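Print this article | E-mail to a friend

Green paint, we are told, calms people down. Kultumik, a colour consultancy, charges offices $2,000 a room on the strength of it - and the proof is a survey of 700 of its own customers.

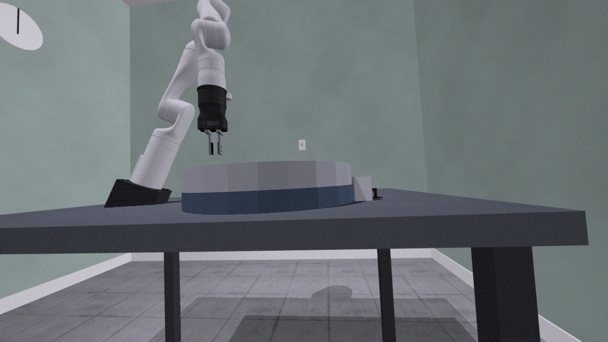
Staff at Zerkari reckoned they felt no calmer, only that the old beige was gone. That sounds closer to the mark. Any fresh coat gets a cheer in February.

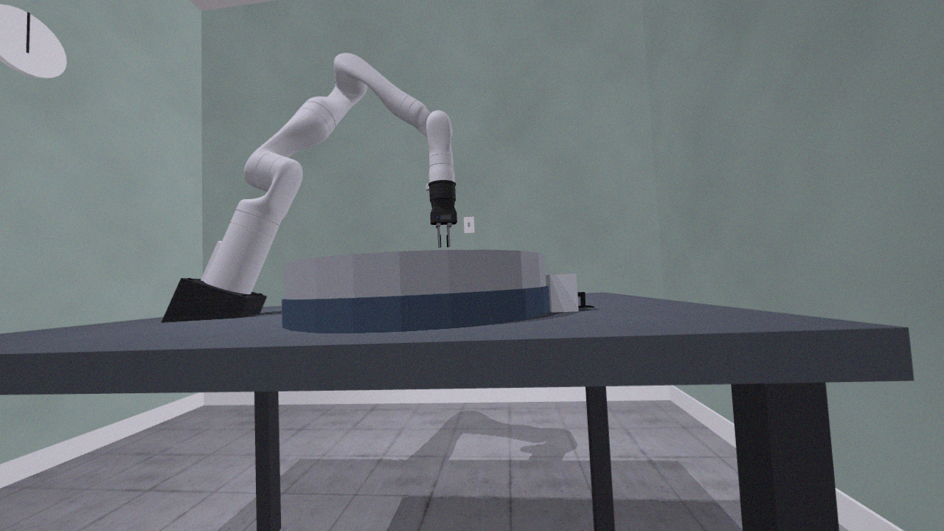 Muted green walls, grey tiled floor.

Grey gets blamed for gloom on even thinner grounds. 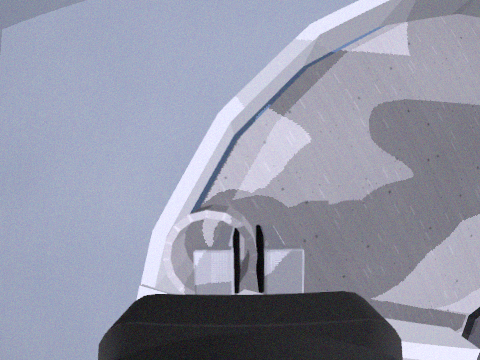
Cuervo wrote in to say the money would be better spent on windows. I'd like to see that tested too.

Contact us | Copyright Akel Magazine | Back to top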